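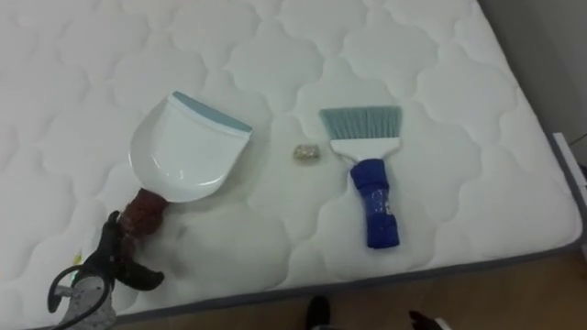 Just vacuum it like everybody else, was the first thing I got told when I brought this up at home, so I'm asking the Keria Home boards instead, hoping for something with a little more patience in it.

Posted in Bedding and Mattresses - 171 views - 3 replies

How do you get crumbs and small junk off a quilted mattress?

My mattress has that puffy quilted top, all rounded little cushions with stitching in between, and everything that lands on it rolls right down into the seams. Cracker crumbs, grit, bits of candy wrapper, you name it. I strip the bed on laundry day and there's always something in there. My Amosia handheld has a hard nozzle and I swear it catches on the stitching every single pass. I already pulled one thread loose on my last mattress and I really don't want to do that again, because this one is only six months old!

So what I do now is use a dustpan and a hand brush, same as on a floor. It works okay on big stuff like a wad of foil, but the fine crumbs just hop from one dip to the next, and then half of them fly off the side when I get near the edge. Am I using the wrong kind of brush? Is it gross to use a dustpan on a bed at all? I keep this set for upstairs only, if that matters.

Top reply - 13 people found this helpful

Not gross if it's never been on the kitchen floor! I do the same thing and I've gotten pretty good at it, so let me tell you what changed it for me.

First, stop sweeping in long strokes. On a quilted top you want short little flicks, and you want them going along the stitch lines and then out, toward the pan. Long strokes bend the bristles back and then they spring up and throw everything. Start at the head of the bed and work your way down, moving the pan along with you so the crumbs never have to travel far. Press the pan down a bit too - the mattress gives, and that makes a tiny slope right at the lip so stuff rolls in by itself. Soft bristles are better than stiff ones. I had a stiff one from De Haan that was great for the porch steps and terrible for fabric.

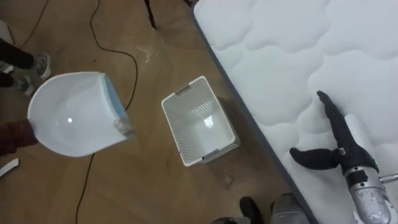 Where the crumbs go afterward is the part I used to mess up, and I'd end up sweeping the bedroom floor right after the bed. These days I empty the pan after every couple of feet of mattress, before it has a chance to tip. Get one with a deep rounded scoop if you're buying new, and look for a strip along the front lip like the pale blue one on that white pan, since a bare plastic edge tends to ride up over the puffy parts. And don't drop loose crumbs into one of those white plastic baskets with the mesh-patterned sides, however handy it looks sitting open on the floor. They're fine for pillowcases or for the brush and pan themselves, but fine crumbs will find the holes. I line mine with a paper bag (grocery store kind, folded down at the top) and that fixed it.

Last thing, go over it with a barely damp cloth, then leave the bed open for an hour or so before the sheets go back on. I usually do this in the morning with the window open.

Second reply - 6 people found this helpful

Lint roller. I use the Kesau refills, 100 sheets to a roll, and I go through a lot of them, but it gets the fine stuff a brush leaves behind. Do the brush first though or you'll fill up a sheet in two seconds. It doesn't reach all the way down in the stitching, so I kind of pinch the fabric up from both sides and roll over the ridge.

Third reply

get a mattress cover and wash the cover. also quit eating crackers in bed lol

Update from the original poster

Tried the short flicks and wow, so much better. I did have to slow way down near the foot of the bed, where mine sags a little and everything collects. The paper bag is a great idea and I'm stealing it. Still thinking about a cover, but I had one before that crackled every time I turned over and I couldn't stand it, so if anyone knows a quiet one please post it!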